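Household Chores Trial: Progress Report to the Fokutia Fund
Prepared by Oisín Gallagher, Banness site, July 2022

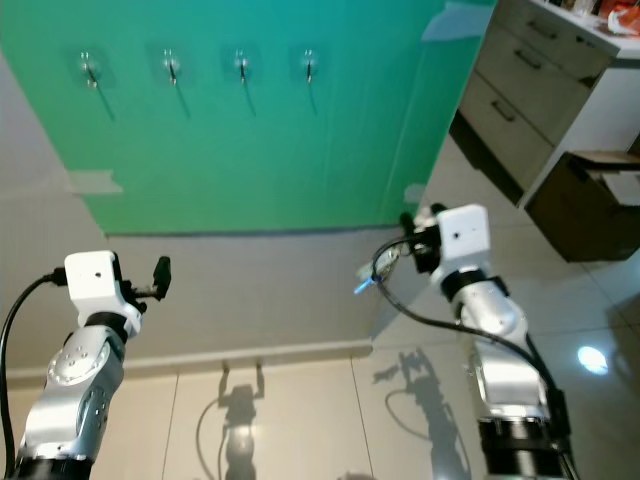 1. Where the money has gone

You asked for a plain account this time, with fewer adjectives than the January report. I wrote most of that one and I agree with you.

The second payment went on arm repairs, kitchen hire and operator hours, in that order. The repairs were not in the budget. Two wrist modules had to go back to Tudier for new cable, and the turnaround was slow enough that we lost a good part of the spring. I have moved money out of travel to cover it. The travel line is now close to empty, so the visit to your office will have to be a call.

2. What was tried

The work since January has been on hanging things up and taking them down again. On paper it is the easiest item on the chore list. We use small adhesive wall hooks with clear pads, four in a row on a green board, at a height the two arms can reach without straining. The things to be hung are a dish towel, a measuring cup with a hole in its handle, and a ring of keys.

We logged 2,156 attempts. Of these, 1,941 were made with a person steering the arms from the next room. I ask you to keep that in mind when you see the video clips. A person steering a machine to hang up a towel shows that the arm can get there and the fingers can hold cloth. It says very little about whether the machine could do the job while you were out.

The remaining attempts were the machine on its own. It hung the measuring cup often enough that I would call it promising, the towel now and then, and the keys so seldom that we stopped trying in June and put the hours into the cup.

3. What keeps going wrong

Shadows. Each hook throws a thin dark line down the board, and the software sometimes goes for the line instead of the metal. Moving the lamp helped for one session. Then the arms' own shadows on the floor became the problem, along with the glare off the tiles, which are very shiny. Joshi, who wrote the vision part, thinks more training data will fix it. That may be so. He thought the same in January, and we have added a good deal of data since then.

Clear pads. They take on the color of whatever is behind them. We got better results on the bench with painted hooks, but people don't have painted hooks in their kitchens, and I would sooner report a bad number on the real thing.

Cables. The loops at the wrists catch on each other when both arms come in toward the middle. An operator sees it coming and backs off. The software doesn't. We have taught it to keep the arms farther apart, and the price is that it can no longer use both hands on the towel near the center hooks.

Hooks coming off. We replaced 342 adhesive pads. The machine pushes harder than a hand would, and it doesn't notice when something has given way.

4. Can machines do chores yet

Your board put this question to us directly, so I will try to answer it directly. On the evidence from our kitchen, no. One machine can do part of one chore, in one room, with the lamp where we left it. When we shifted the board a hand's width to the side, the success rate on the cup fell by half and took two weeks to recover.

I know other groups are showing cleaner results. I would ask them how many tries went into each clip - and who was holding the controls.

I don't say the work should stop. The arms are steadier than they were, the grip on cloth is better, and the operators are now quick enough that remote help might be worth something by itself to a person who can't reach a hook. I would rather you funded that than another year of promises about the machine doing it alone.

5. Next period

Drawers are next, starting with a plain pull and close. We plan 200 unassisted tries, all of them logged, with no reruns and no moving the lamp partway through. If fewer than half succeed, I will recommend that the drawer work be dropped and the money put toward remote operation.

Still open: the invoice from Tudier for the second wrist repair, which I am disputing, and the kitchen lease at Banness, which needs a signature from your side before we can extend it.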